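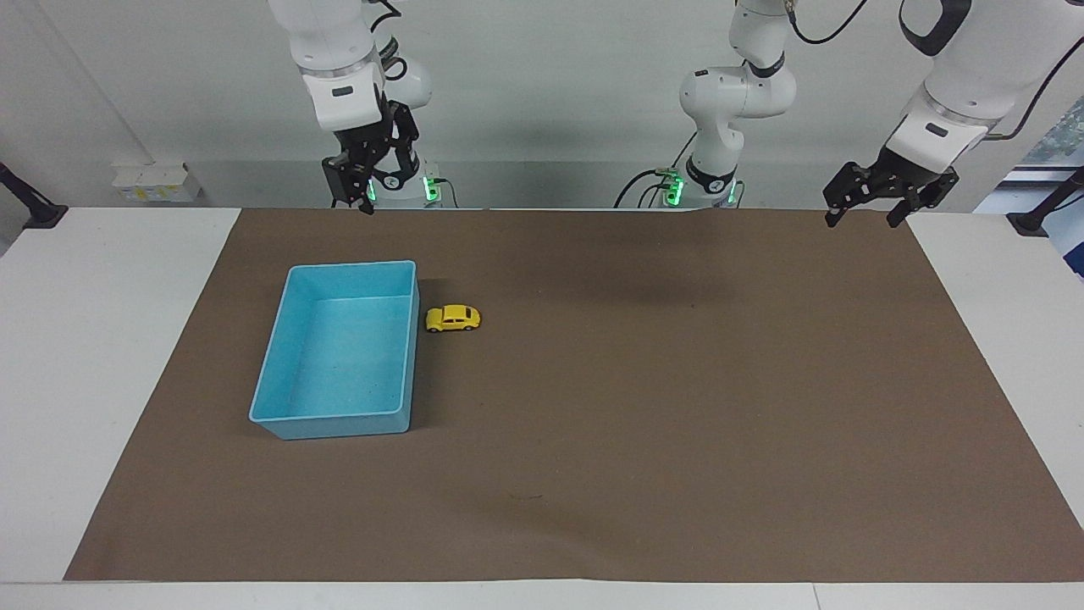
2 July 2022

Equipment list for the second half of the year. Esmaeil Babaei wants numbers before the Wuston order goes in, so I'm writing down what we have and what we're short of.

Grippers: both still on the original finger pads. Zivano sells them in packs of 2 and we need spares for both arms. One pack per arm, plus one for the drawer. Lead time is 17 working days, so order first.

Table covering: brown paper is fine. It marks up and we change it. Looked at a rubber mat from Skillex again but the big size costs 130 and they won't cut to length. Staying with paper, one more roll.

Trays: we keep planning tasks around the light-blue one and I don't want to be stuck if it cracks. Get four more of the same. If the color is out of stock, wait. Changing trays halfway through the toy car set means redoing the early runs.

Toy cars: more small ones, mixed colors, nothing much longer than the yellow. Budget 30 for the lot. Esmaeil says any toy store will do, no need to raise a purchase order.

Cables: want proper sleeving for the runs behind the table. Measure first - last time I guessed and came up short.

Service: Mazandarani quoted for a yearly check of both arms. Price is OK but it covers the joints only, grippers are extra. Ask if they can do both in one visit in January, when we have the quiet week anyway. If not, get a second quote.

Not buying this year: third arm, second table. The room would take the table but we'd have to move the shelving, and there's no one to run it until the new hire starts.

To do
- send gripper pad order to Zivano
- measure cable runs
- email Mazandarani re: January and grippers
- check with Esmaeil whether paper comes out of his budget or mine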